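Print this entry | E-mail this entry | 2 comments

Workshop notebook, Bristport laboratory
Thursday, afternoon session
Entered by: Gonzalo Carretero

Subject: jaw fault on handheld gripper during garment handling. Work was stopped and the unit has been withdrawn pending inspection.
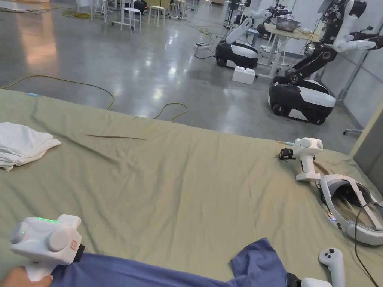
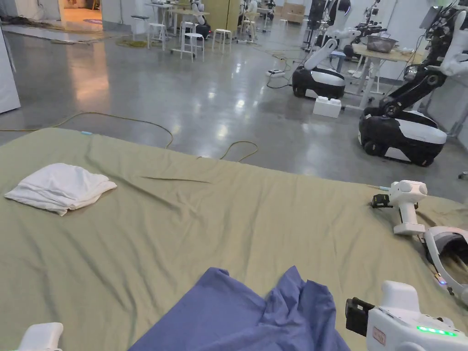 Cloth handling with the handheld grippers, Bristport.

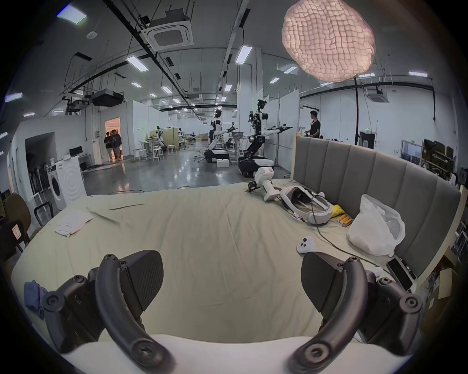
The fault occurred on the third fold of the blue garment. The trigger was released and the jaw did not open. The status lights remained green throughout and no error was written to the Movora log. The operator released the cloth by hand after powering the unit down, in accordance with the standing procedure. No injury was reported. The garment shows a small pull near the cuff.

The fault was reproduced 2 times in 6 attempts under light load. It did not appear with the jaw empty. The unit has completed some 2,000 closures since its last service at Hodbridge. A worn return spring is suspected but has not been confirmed.

Of greater concern is the absence of any warning. The same jaw is fitted to the mobile units, where an operator may not be within reach. Until the cause is established, those arms are not to be run on cloth.

Actions:
- Unit tagged and placed in the fault cabinet.
- Spring and pivot pin requested from Verschueren.
- Log files copied to the shared drive, folder "jaw 3".
- Remaining handhelds to be checked before the next session.

Share (0) | Print | E-mail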